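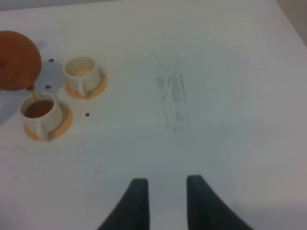
What happens to the people in a tea tasting room when a robot arm takes over the pouring?

Mostly we keep our jobs and our jobs get rearranged. At my place the hours stayed the same, the wrists got a break, and a couple of things I used to be proud of now belong to the arm.

Okay, longer version, because I keep getting asked at family dinners. I work in the sample room at Hodik. We buy tea for other companies, and before anybody buys anything, somebody has to brew it, pour it and taste it. We went through 143 samples in one week of August and I poured a lot of those by hand, same height, same speed, over and over.

Same speed matters more than you'd think! If I pour slowly at 4 in the afternoon because my shoulder hurts, that cup has had longer in the pot than the one I poured at 9 in the morning. Then the tasters argue about the tea when what they're tasting is my shoulder.

The arm doesn't get a tired shoulder. That was the whole pitch, and I'll give it that one.
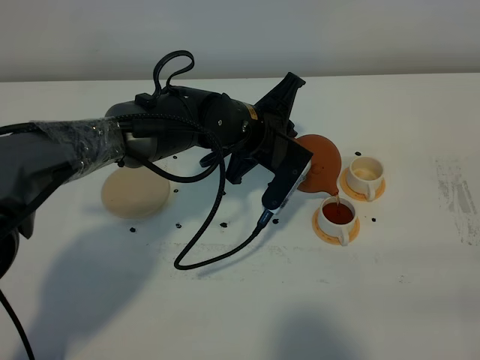 Front cup getting its pour, back cup right behind it.

What it didn't come with is any idea of what a teapot is like. Ours are round and the spouts are short, and every one of them dribbles in its own way. I spent two weeks standing next to the thing saying "tip it more, no, less, now stop" while the engineer typed. I have never felt so much like a driving instructor.

The cable took us a while too. One of them hangs down in a big droop over the table and I'm the person who always looks to see where it is before a run. It's in my notes for new people now, first line. (Second line is about sleeves.)

So who does what these days: I weigh the leaf, heat the water, fill the pot, set out the cups and saucers, and start the run. The arm pours. I clear up. Stray bits of leaf on the table are still a me problem, and so are the gray marks on the white top, which I have scrubbed and scrubbed and which are apparently staying.

Sarahí Tovar, who runs our room, fought for one thing before she signed off, and I'm so glad she did. Pouring was part of our pay grade. Take the pouring out and on paper you've got a cheaper job. She got it written down that setting up and checking the arm counts as skilled work, same grade. If your workplace is about to get one of these, ask that question EARLY.

I asked a friend at Broststead how it went for them. They put in two arms and nobody on the floor got asked anything until the tables were already bolted down. People there are still mad, and I would be too.

Stuff I miss: chatting while I poured. You'd stand across from the taster and talk about nothing. Now I'm off to one side watching a spout, and the taster comes in once the cups are set. The room is quieter. Some people like it. I put the radio on.

Stuff I don't miss: the wrist brace. It's in a drawer.

We still hand pour for visitors, and for anything really old or really expensive, where there's only enough leaf for one go. Those are my favorite afternoons.

Somebody's going to ask if the tea tastes different. Two of our tasters swear it does and they can't agree on which way, so make of that what you will. I drink coffee at home.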